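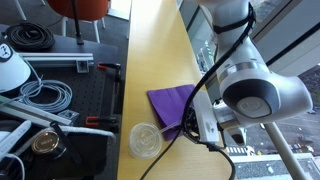 A window counter above the crosswalk, with a drink lid, a straw and something purple, folded.

The long shelf under the window was supposed to be for eating. Dulce Jaramillo had it put in when her office took the upper floor, because there was a strip along the glass too narrow for desks and people were already standing there with their coffee. It is light wood, one long run, with the street a good way below.

By June the shelf had become the place where things got set down. Mail went there, and phone chargers, and the paper that comes with a lunch order. Jaramillo manages the floor for Zinberg, a firm of 13 people, and she had been asked to do something about it.

Her first try was a sign. It lasted a week before someone put a sandwich in front of it. Her second was a set of trays from a mail-order outfit called Cilumthorpe, one per person, which filled up and stayed full. After that she gave up on storage and started looking at what was landing on the counter and where it was headed next.

"Most of it was on the way somewhere," she says. "The person got as far as the window and stopped to look out."

I know the habit. My own kitchen has a ledge by the back door that has held the same library card since winter. A flat surface at elbow height with a view over it will collect whatever is in your hands, and a bin across the room does very little to change that.

So Jaramillo sorted by how long a thing had any business being there. Lunch trash got until two in the afternoon. Paper got until the end of the day. Anything left overnight went into a box by the elevator, and at the end of the month the box was emptied. She spent $131 on the whole effort, most of it on a narrow trash can that fits at the end of the counter, and on folders.

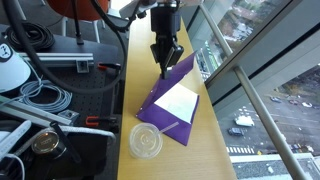

Folders were the part she argued over longest. Her boss, Kadrić, wanted clear sleeves so that everyone could see what was inside. Jaramillo wanted color, on the theory that a strong color on pale wood is hard to walk past. A purple one propped up like a tent, with a white sheet tucked in its lower pocket, reads from across the room as a job somebody has yet to finish, while the clear plastic lid and straw lying in front of it are easy to miss until you are right on top of them. She bought purple.

The lids are still a problem. Cups go in the trash and lids get left, often with the straw still through the middle. Jaramillo thinks it has to do with people taking the lid off to get at the ice. She has tried a second, smaller can and is not sure it helps.

The paper is better. A folder holds one job, and when the job is done the folder goes back to the supply shelf empty. She keeps no log. If the counter has more purple on it than she likes by four o'clock, she walks down it and asks.

Wiping it down takes a few minutes - a damp cloth first, then a dry one, working along the grain. She does the end by the trash can last.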